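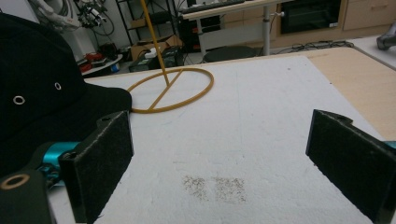
Koden wrote after the last report that the demonstration count told them very little, and that they would sooner hear which demonstrations had been thrown away and why. They also asked whether anyone on our side still believed the hand-held route was cheaper than driving the arm remotely. Both are fair points and this report tries to deal with them before anything else.

Progress report, work package on teaching by demonstration
Period ending November 2020
Prepared by the Anside bench team for Koden

Demonstrations collected and kept

We have 2565 demonstrations on disk from the hand-held gripper. Of those, 339 have been rejected. The largest group of rejects is tracking loss, where the estimated path of the tool jumps partway through and the recording can't be replayed on the arm. The next largest is people letting the fingers close before the tool was in position, then correcting. We argued for a while about whether corrections should stay in, and for now they are out. I am not convinced that is right. A policy that has never seen a near miss has no idea what to do after one, and we may be tidying away the useful part.

The original plan said 2000 demonstrations would be enough for a first policy worth testing. We passed that figure and the policy was not worth testing. It reaches for the object in a sensible way and then hesitates at the point of closing. I would treat any new target figure, including one from us, with suspicion.

Hand-held against remote control

Nseir supplied the remote-control station and we ran the same pick-and-place tasks on it. Recording is slower per demonstration by a wide margin, and new operators dislike it. On the other hand almost nothing is lost to tracking, as the arm reports its own joint positions. Once the time spent checking and discarding hand-held recordings is added in, the gap narrows a good deal. It does not close. The claim in our proposal that the hand-held tool would be several times cheaper was made before anyone had done the checking, and I would like it withdrawn.

Seven operators took part across the two methods. They do not move alike. Two of them approach nearly everything from above, and the policy trained mostly on their recordings does the same even where a side approach is plainly easier. We had assumed that more people would average this out. So far it seems to give us a policy that dithers between styles.

Soft and thin objects

Fabric and thin rubber items remain the weak spot. A person using the tool feels through the handle when a soft thing has been caught, and none of that reaches the recording. The felt-like pads on the fingers may help with grip but we have not run the tasks without them, so please read nothing into it yet. That comparison is simple and should have been done earlier.

Software

The Hokow replay tool now runs on the bench machine without the crash mentioned last time. Time alignment between video and gripper opening is still set by hand at the start of each session. It drifts over a long session and we only notice afterwards. A proper fix is waiting on a change to the logger.

Spending

Within budget. Operator hours are ahead of plan and equipment is behind it, mostly because the second arm has not been ordered. I would hold that order until the policy can close its fingers with some confidence on the first one.

Next period

In December we intend to put the corrected recordings back in and retrain, run the pads comparison, and split the training data by operator to see how much of the dithering goes away. We do not plan to collect more hand-held demonstrations until those results are in. If Koden would prefer collection to continue in parallel we can do it, but I would want that request in writing along with what the extra data is expected to show.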